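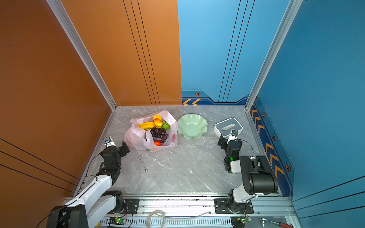
Issue 71, page 19

WIPE-DOWN WISDOM, AND WHY I DON'T BUY MOST OF IT

Every few months somebody writes in to tell me vinegar will clean anything. It won't. It is a weak acid, good on a limescaled tap and bad on a good many other things, and real marble is top of that list. A splash left overnight can leave a dull patch that no amount of rubbing will shift. Lemon juice is the same, whatever the label on the bottle says about nature.

If your worktop only has a marble pattern, you are far better off. Most printed surfaces want washing-up liquid, warm water and a cloth you have rinsed properly. Dry it afterwards. The grey streaks people blame on the worktop are usually old detergent, and adding a "streak-free" spray puts another layer on top.

I tried the Grelotik stone cream after two readers swore by it. It smelled of pears and left the surface greasy enough to write in. The Venter cloths were better, though I couldn't tell them from a cut-up vest once both had been through the wash. The vest was free.

Painted panels and coloured boards

Bright colours, orange and blue especially, show every scuff. The usual tip is a melamine sponge, and it does lift marks, but it does it by sanding. On a matt finish you swap a black scuff for a shiny one. Try a pencil rubber first. If you must use the sponge, keep it wet and stop early.

Printed strips and stickers need even less. No solvent, no scraper along the edge. Where a corner has lifted, clean behind it with a cotton bud and let it dry before pressing it back.

Aluminium posts and trim

Foil and cola, say the websites. I gave it a whole evening and got a sticky post. Soapy water and an old toothbrush will get the dirt out of the grooves. Keep oven cleaner and soda crystals well away, as both can stain bare aluminium dark. Detadau sell a polish that I haven't tested, and at that price I don't intend to.

Corners

Dust gathers where panels meet. A dry paintbrush, 300 strokes or three, does the job - damp cloths just turn it to paste.

Next issue: the Allisitz drain stick, and whether it does anything at all.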